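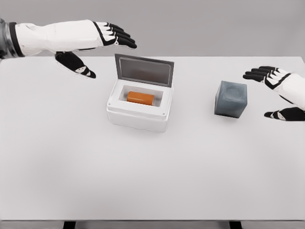 Liebe Gridberger, liebe Freunde der Stadtbücherei,

nun ist es also doch schon wieder so weit, der Sommer steht vor der Tür und mit ihm unser Bücherflohmarkt (ja, der mit dem Rhabarberkuchen!). Seit April sortieren wir im Keller, was Ihr uns so großzügig vorbeigebracht habt, und ich muss gestehen, dass ich beim Sortieren viel zu oft hängen geblieben bin, zuletzt an einem Reiseführer über Bastildale mit wunderbar krakeligen Randnotizen. Verkauft wird am 7.6.19 im Hof an der Nazarenkostraße, bei Regen im Lesesaal. Taschenbücher kosten wie im letzten Jahr einen Euro, gebundene zwei. Wer noch Krimis abzugeben hat, bringt sie bitte bis Donnerstag vorbei, Lexika nehmen wir leider keine mehr. Und Kuchenspenden sind immer herzlich willkommen!

Euer Lukian Semeniuk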